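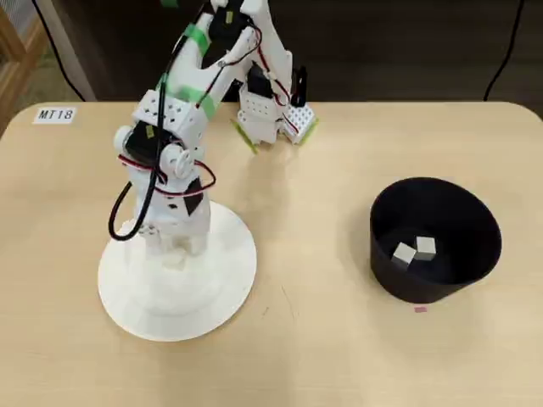
Dedham Paddle Club, Trip Records Group

Flosow: whitewater run logs from club paddlers

README for version 2, last updated 31/07/2021

Flosow is a table of kayak and canoe runs on small and mid-size rivers, written down by the people who paddled them. If you have ever stood at a put-in wondering whether the river is up enough to be fun or up enough to be trouble, you already know why we keep it! Every row is one person's trip down one section of river, with the gauge reading at launch and a short note on how it went.

There are 2977 runs in this version, logged by 161 paddlers. Of those, 740 have a full set of rapid-by-rapid notes, and those are the rows we love best. The rest have the basics and sometimes a comment like "bony at the top, great after the bridge."

What's in the files

runs.csv has one row per run.
sections.csv has one row per river section, with put-in, take-out and usual grade.
rapids.csv has the rapid-by-rapid notes, joined to runs by run_id.

Columns in runs.csv

run_id: a number, never reused
section_id: matches sections.csv
boat: creek boat, river runner, playboat, open canoe, duckie or other
gauge_ft: height in feet at launch, blank if the gauge was down
minutes: time on the water, including lunch, scouting and swims
swims: how many times the paddler came out of the boat
felt_grade: the grade as it felt that day, I to V, plus and minus allowed
note: free text, spelling left alone

We keep felt_grade separate from the usual grade on purpose. The Manríquez section is listed as III, and in December with the gauge up it gets logged as IV by very solid boaters. That gap between the two columns is the most interesting thing in the whole table, and we'd be thrilled to see somebody dig into it.

How runs get in

Paddlers fill out a card at the take-out or a web form at home. Nayeli Ledesma types up the cards and checks the gauge readings against the ones on record for that hour. Gumaro Pacheco goes through the rapid notes and sorts out the names — one drop on the Pakov run had four of them, and we settled on Laundry Chute after a long and cheerful argument.
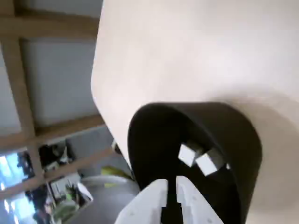 Rows with a gauge reading more than half a foot off the record get a "check" flag. We left them in. Some come from people who read the painted stick under the bridge, and the stick has its fans.

Known problems

Weekend runs far outnumber weekday ones, and high-water days are thin. Beginners' trips are mostly logged by the trip leader, so the swims column for those is too low (leaders count their own swims and forget everyone else's). Times before the web form were often rounded to the nearest half hour. Two sections were moved downstream when a parking area closed, and their older rows still use the old put-in; look for old_putin = yes.

Please don't use Flosow to decide whether a river is safe today. Wood moves, gauges drift, and a note from last spring can't see around the bend for you. Go scout!
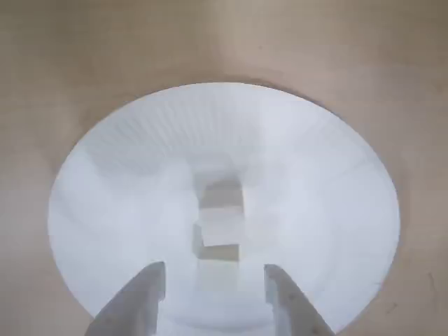

Using and sharing

Use it for anything you like, including class projects and club newsletters. Please name the club and the version number. Paddler names have been swapped for codes, and we ask that you don't try to work out who's who, even when the note makes it pretty obvious.

Adding your own runs

Blank cards are in the boat shed by the helmets. Old logbooks are very welcome too, in any handwriting. We expect to pass around 3000 runs with the next batch, and version 3 will add a column for water temperature, blank for most of the older trips.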